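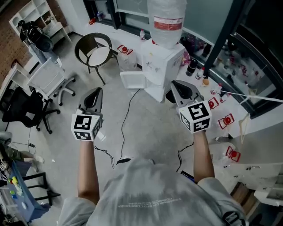
5. Replacing the filter cartridge

The Grastine under-bench unit uses one Cidix sediment cartridge and one Cidix carbon cartridge. Replace both at the same time. The service interval is 6 months, or sooner if flow at the tap drops noticeably.

Before you start

You will need the housing spanner supplied with the unit, a bucket, a clean cloth and food-grade silicone grease. Do not use petroleum jelly on the O-rings.

CAUTION: The housings hold water under mains pressure. Relieve the pressure as described in steps 1 to 3 before loosening either housing.

Procedure

1. Switch off the chiller at the wall and unplug it.

2. Turn the inlet valve clockwise until it stops.

3. Open the cold tap and leave it open until the flow ceases.

4. Place the bucket under the housings. Fit the spanner to the left housing (sediment) and turn it anticlockwise as viewed from below.

5. Lower the housing, empty it and discard the used cartridge.

6. Remove the O-ring and wipe the groove. Replace the O-ring if it is flattened, nicked or discoloured. Apply a thin film of grease.

7. Insert the new cartridge with the arrow pointing up. Refit the housing by hand, then tighten a further quarter turn with the spanner.

8. Repeat steps 4 to 7 for the right housing (carbon).

9. Open the inlet valve slowly – half a turn at first – and check both housings for leaks. Open it fully once the joints are dry.

10. Flush 18 litres through the cold tap and discard the water. Grey or cloudy water is normal during flushing.

11. Close the tap, plug in the chiller and switch it on. Allow 4 hours for the tank to reach its set temperature.

NOTE: On units fitted with the Vanags flow meter, hold RESET for 9 seconds after flushing. The display returns to the full-life reading.

If a housing weeps after step 9, close the inlet valve, relieve the pressure and reseat the O-ring. Do not overtighten. Cracked housings are not repairable – order a Gurar replacement bowl and O-ring set.

Record the month of replacement on the label inside the cupboard door.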